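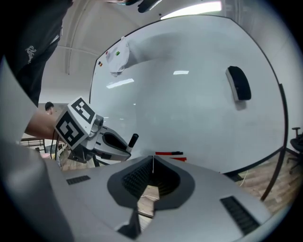

Fig. 1: At the whiteboard, wooden floor underfoot

Section 9: Settling in your Fustwood board

Take your time with this part, and put the kettle on first if you fancy a cuppa.

1. Wipe the surface with the grey cloth and a little warm water, working from the top down.
2. Let it dry fully, then try each coloured marker in a bottom corner.

Note: Old ink usually lifts if you write over it and wipe straight away. 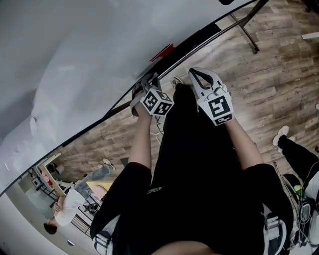 Fig. 2: Short sleeves, both arms out in front

Caution: Please keep metal scourers well away from the writing surface.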